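Skarus Community Help > Grippers and end tools > Faults

Hand-held gripper keeps dropping the pinch on thick fabric, then snapped shut on my thumb

Asked by wendbridge_bench
Status: Answered
3 replies

We have a Skarus two-finger hand-held gripper at our place in Wendbridge and use it to record bedding jobs, mostly folding and pulling covers straight. It has done 164 recordings. For the first lot it was fine on everything. Now it holds a sheet but lets go of anything quilted after a few seconds, and I have to squeeze the trigger harder to keep the fold in.

Yesterday it got worse. I had a fold of quilt between the pads and the trigger stuck halfway. I let go of the trigger and nothing moved, so I reached in to pull the cloth out, and the fingers closed the rest of the way on my thumb. No broken skin, but the nail has gone dark. The spring behind that trigger is stronger than I thought.

The quilt below is the kind of cloth I mean.
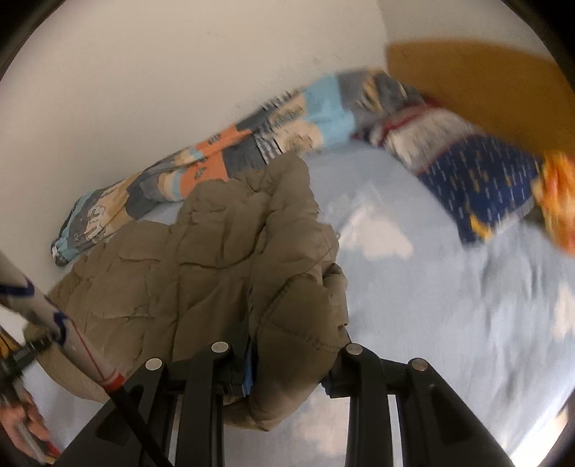 Page last changed: 11/28/19 (tags edited)

What I've tried so far: wiped the blue pads with a damp cloth, tightened the trigger screw a quarter turn, and ran the width check in the Dekuvdale software. The width check passes with nothing in the fingers. With quilt in them the reading jumps around and sometimes the recording stops with a "width lost" message.

Is this worn pads, or is something loose in the linkage? And is it safe to keep using while I wait for parts?

Reply 1 (marked as answer)

Stop using it until you've sorted the sticking. The slipping is an annoyance but the sticking is the part that hurt you.

I'd look at the pivot pins first. Thick cloth pushes the fingers apart and puts a side load on the pins, and if one of them has worked out a little the linkage binds partway. That would also explain the width reading, which comes off the linkage and not off the pads.

Take any cloth out by backing the trigger off with the fingers pointed away from you, never by reaching in. If it's jammed, unhook the spring at the handle end before you touch the fingers. Then:

Move each finger by hand with the spring off. It should travel the whole way with no catch.
Try to rock each pin sideways with your fingertip. Any you can feel move needs replacing, and do the one on the opposite side as well.
Look for lint. Quilts shed a lot and it packs in around the joints. I pick mine out with a toothpick every 20 recordings.
Undo that quarter turn on the trigger screw. Overtightening makes the sticking worse.

Pads on ours get changed at 1,000 grips or when the surface goes shiny, whichever comes first. A shiny pad will hold a sheet and lose a quilt, so you could well have both problems.

Reply 2

had the same width lost message in June. mine was the cable, not the pins. might be worth a wiggle

Reply 3

Are you on the old Were pin kit or the newer one? We went through 3 of the old pins before we swapped the set, and the colour of the head tells you nothing about the wear, you have to feel for it. Don't oil the joints either, it gets on the cloth and then on the pads.

Comment from wendbridge_bench

Spring off, and the right finger catches a bit past halfway. One pin rocks. There was a plug of grey fluff behind it as well. Ordered a set of pins and two pads, and the gripper is in the drawer with tape on the trigger until they get here. Haven't checked the cable yet.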